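"We Wrote the Install Steps for Ourselves": A Talk with the Maintainer of Pustia

Pustia is a small command line tool that keeps the versions of developer programs the same on every computer in a team. It was started at Foltholm, a software company where the maintainer still works four days a week. We spoke in the morning by video call, and he asked me not to print his name. "The tool has a name already," he said. "That is enough."

I began by asking why he made one more version manager, when there are so many.

He said that in the beginning he did not want to. His team had 7 developers and each of them had a different way to install the database client. One used a package manager, another had copied the program from an old laptop, and two people did not remember how they got it. When the client changed its default settings in a new release, the tests passed on three machines and failed on the others.

"We lost the whole of November with this," he told me. "We looked for the bug in our own code. It was never there."

The first Pustia was a shell script of 20 lines. It read a text file in the project folder, compared the version numbers with the installed ones, and printed a warning. It did not install anything. He thinks this was a good decision, because people trusted a script that only talked.

The installing part came later, after a team at Narlow asked for it. Narlow makes booking software for ferries, and their developers work on both Macs and Linux machines. They had tried the script and liked it, but they were tired of reading a warning and then searching for the right command.

"I answered them that it is easy, I will do it in one weekend," he said, and laughed. "It took until spring."

The hard part was the path. On a Mac, a program can be in several folders, and the shell takes the first one it finds. If the user has an old copy in a folder which comes earlier, the new one is installed correctly and is never used. Pustia now checks this before it does anything else. When it finds two copies, it stops and shows both places.
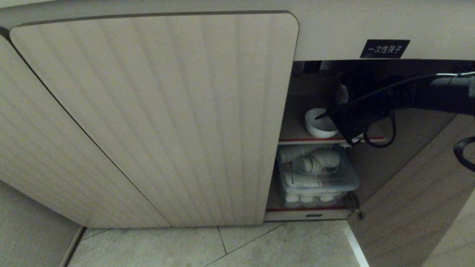
I asked if it would be more comfortable to remove the old copy automatically. He did not like this idea at all.

"It is not my computer. Maybe the old copy is needed by some other project. I can tell you where it is, and you can delete it with your own hands."

This is also the complaint he hears most often. Some users want one command which repairs everything, and they write to him that Pustia asks too many questions. He has added an option to skip the questions in automated builds, but on a normal machine they stay.

We talked then about the documentation. I had read it the evening before and I was surprised how short it is. He explained that the first version was much longer and almost useless. "We wrote the install steps for ourselves. We wrote 'open your shell profile' and we did not say which file it is. For us it was clear. Then a student wrote to me that she had opened her profile on a website and could not find where to put the line."

Now every page begins with the command to run, then the output one should see, and only after that the explanation. A designer at Espiritu, who had never used a terminal before, tested the pages from the first to the last. Where she stopped, he changed the text. She stopped often, he says, mostly at places where the output on her screen had one more line than the output in the guide.

Pustia has now 2,000 users that he knows of, counted from the people who have turned on the update check. The real number can be bigger or smaller, and he does not seem very interested in it. He is more worried about the time. Foltholm gives him one day in the week for the project, and the questions alone can fill it.

For the next release he is working on a lock file, so that a team can save the exact build of a program and not only its version number. There is a branch with the code, but the file format is not decided. He wants it to be readable for a person, and two contributors would prefer something smaller and faster.

"We are still discussing," he said. "I have written the parser two times already. Please don't write that it is coming soon."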